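Halfway, more or less

23 June 2024

I turned 43 last week and did what I do every birthday, which is sit down with the old notebooks and see how the year is going. I have kept them for 16 years. They are cheap lined ones, and a full one runs up to 180 pages, though I have never filled one before November.

In January I wrote that I wanted to do less this year. I didn't say less of what. I was tired after the holidays and I think I meant everything. I had hosted dinner twice, driven to Akik and back for my aunt's party, and agreed to help with a choir I don't even sing in. So the note says "do less" and then there is a grocery list under it.

Six months in, I can at least say what I dropped and what I kept.
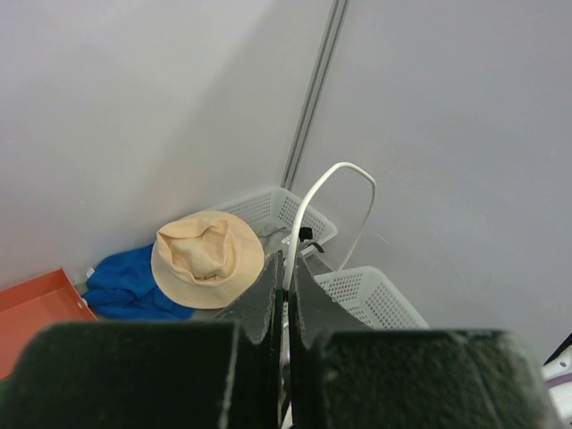 What I dropped

The choir went first. I called Noemí Aguirre in February and told her I couldn't do the scheduling anymore. I had practiced the call in the car. She said okay, and asked if I still had the spare folders. The whole thing took two minutes.

I also stopped going to the Thursday dinners at Juletti. I like the people. I don't like getting home at eleven and being short with everybody on Friday. I still go once in a while if someone is in from out of town.

The third thing was reading the news in bed. I have put that one back and dropped it again several times, so I'm not sure it belongs on the list.

What surprised me was how little I did with the time. I had expected to take walks or finish the quilt. Mostly I went to bed earlier and washed the dishes the same night.

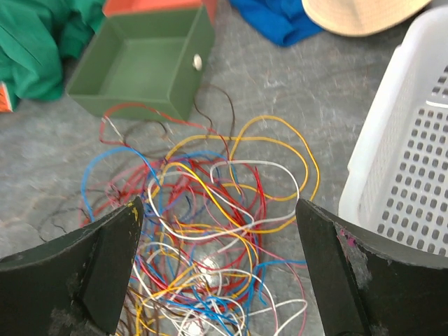
Itzel Carrillo thinks I'm being too hard on myself about that. She wrote to me after my spring post that going to bed earlier was the point, and that if I had filled the evenings with walks I would be complaining about the walks by now. She has quit more things than anyone I know and she doesn't miss them, so I take her seriously on this. I did write back that the quilt is still in the closet.

What I kept

Sunday lunch stayed. So did my calls with Citlali, and the garden, such as it is. The tomatoes are late and the beans are doing fine. 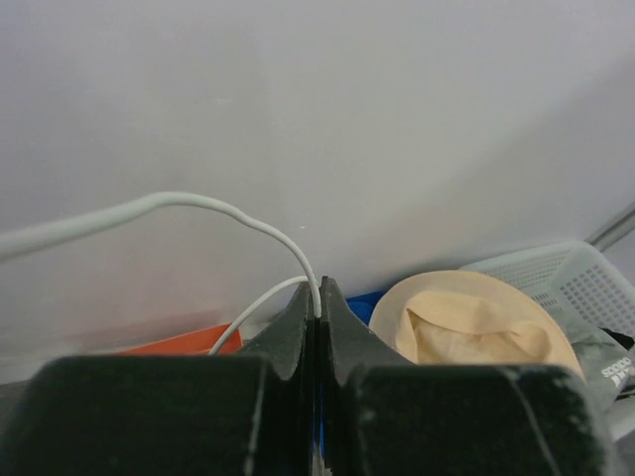
My energy over the year has a shape, and I only saw it when I read the notebooks one after another. I start slow in January, I'm at my best in April and May, and by late summer I'm dragging. If I drew it as a line, it would look a lot like the white cable in the photo, curving up into a gentle arch and then bending down to the right. Every single year I have made my big promises on the low end of it, in winter, and then wondered why they felt heavy. This year I am going to make the fall plans now, while I can still think.

So far the plan is short. One trip, to see Eustaquio Solís and his wife in Zepeda. No hosting until the holidays, and then one dinner, with other people bringing the food.

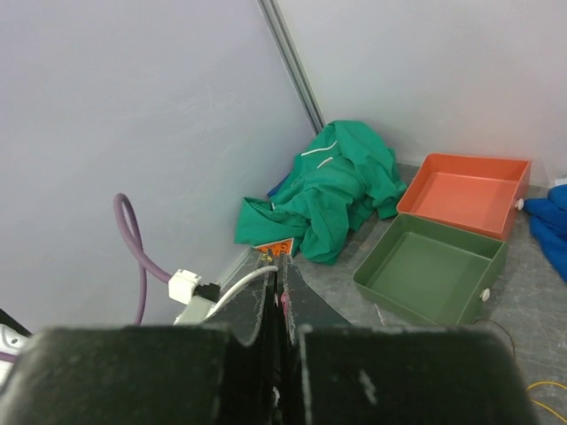 I haven't told my family about the food yet. My sister will want to know who is making the rice, and she will assume it is her, and she will be right. I'll bring it up at lunch in a week or two. I also need to start a new notebook, because the current one got soaked in my bag and the back half has gone wavy. The store on Illey Street used to carry the kind I like, so I'll try there on Tuesday.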